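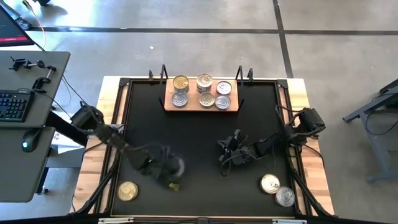 How do you keep cans from sliding around on a small riser shelf? Thin strip of rubber liner, cut to the width of the board, and leave a finger gap between rows.

**minham_pantry** · March 22, 2025
ok so following up on the above. I've got a wood board riser, two rows of cans, and now tubs to fit in too. Cans in front or tubs in front??

**Rustero3501**
tubs in front. short stuff always goes in front

**huanca_b**
Disagree. Tubs are wide, you lose the whole back row. One board for cans, one for tubs, done. Mine's been like that since September, no complaints

**minham_pantry**
only have space for 2 boards total and one is spices. Also the big tub is a pain, too deep for teh shelf

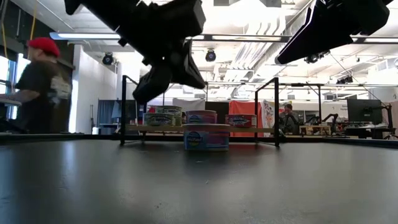
so the big one would live down on the table and the smaller ones stay up. Lids facing up so I can read them, labels out. Does that bug anyone else or just me

**Rustero3501**
wouldn't bug me. big one gets grabbed most anyway

**huanca_b**
bugs me lol. get a deeper board. Zirkirard sells one, takes 3 tubs across easy

**minham_pantry**
too much $$ for a plank. will try liner first, report back tmrw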